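Home | Household | Paper goods | Index

Facial tissue

Facial tissue is a soft, thin, disposable paper used for wiping the nose and face. It is usually sold in a cardboard box with an opening in the top, through which the sheets are pulled one at a time. In everyday speech the box and its contents are both called "tissues".

Most boxes rely on interfolding, in which each sheet is tucked into the fold of the next so that pulling one raises another. Makers describe this as one-at-a-time dispensing. The claim deserves some caution. The first sheet of a full box often tears or brings several with it, and the last few tend to drop out of reach.
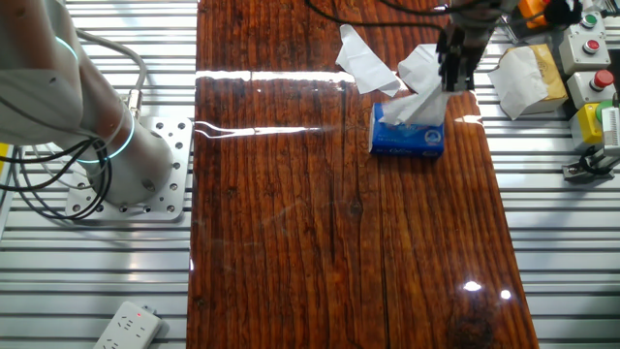 Sheet counts are a further source of doubt. A box marked 136 may hold 136 single sheets or 67 pairs and a spare pair, depending on how the maker counts plies. The household writer Maja Dudek opened nine boxes for a column and found the wording on the label inconsistent from one to the next. Her method was not described, and the result has not been repeated.

Additives such as balm or scent are said to protect sore skin. Evidence offered for this is mostly the makers' own, and balm can leave smears on spectacles. Claims that a used tissue may be safely kept in a pocket for later should be treated with suspicion.

Related articles
Handkerchief
Paper napkin
Kitchen roll
Interfolding
Cardboard box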